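Sorting of Mixed Small Items in a Shared Play Room
Project report, second semester
Group: Storneck
Supervisor: Rafferty Halvorsen

1. Background

Our group chose the play room of the student family house Dimier as the subject of this project. The room is used by families with children of different ages, and the small things in it are kept in open bins on low shelves. Parents told us that the children find a toy quickly, but at the end of the day everything goes back in whichever bin is nearest. We wanted to learn what kind of things become mixed, and if a simple change of the storage can help the families to tidy up faster.

The work was done in November by the 2 of us. We had 8 visits to the room, always in the late afternoon, when most families were leaving.

2. What we found in the bins

Before the first visit we made a list of categories: building toys, figures, kitchen things, and other. We believed that "other" would stay small. This was a mistake. Many of the items belonged to a bigger set which was stored in another place, or they were only one part of something, and we could not say what the whole thing was. After the second visit we divided "other" in two groups, single parts and sticks and discs.

Kitchen things were also more difficult than we expected. A spoon or a cup can be from the play kitchen, but it can also be a real one which a family brought for a snack. In the end we put both in the same group, and we asked the parents to take home what was theirs.

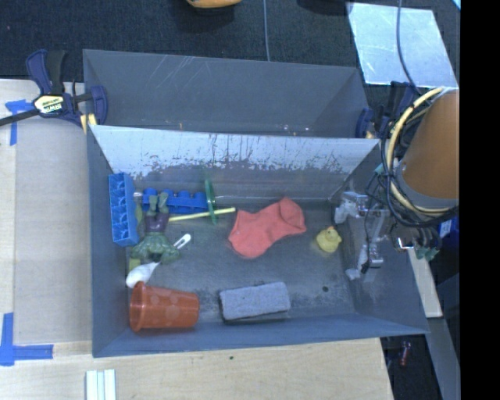

The large pieces hide the small ones. When a bulky figure lies in the bin, a thin part can stay under its arm for many days, and a person who looks from the top thinks that the bin is sorted. For this reason we decided to take everything out at each visit, also when the bin looked nearly empty. It needed more time, but our lists became more reliable.

3. The change we tested

We tested two ways of marking the bins. In the first one, called Kollance in our notes, each bin had a word label on the front. In the second one, called Toprak, one typical item was fixed to the shelf above the bin. Each way was used for half of the visits. At the start of every test we gave the families 40 mixed items and 10 minutes for putting them away.

With Toprak the younger children could take part without help, and they asked less often where a thing should go. With the word labels it was mostly the parents who did the work. The difference was clear for blocks and figures. For the single parts we saw no difference – they went in any bin in both tests.

4. Problems

The bins are old and the paint inside is worn, so our tape did not hold well on some of them, and we had to repeat one test. We also did not write down the ages of the children, which we regret now.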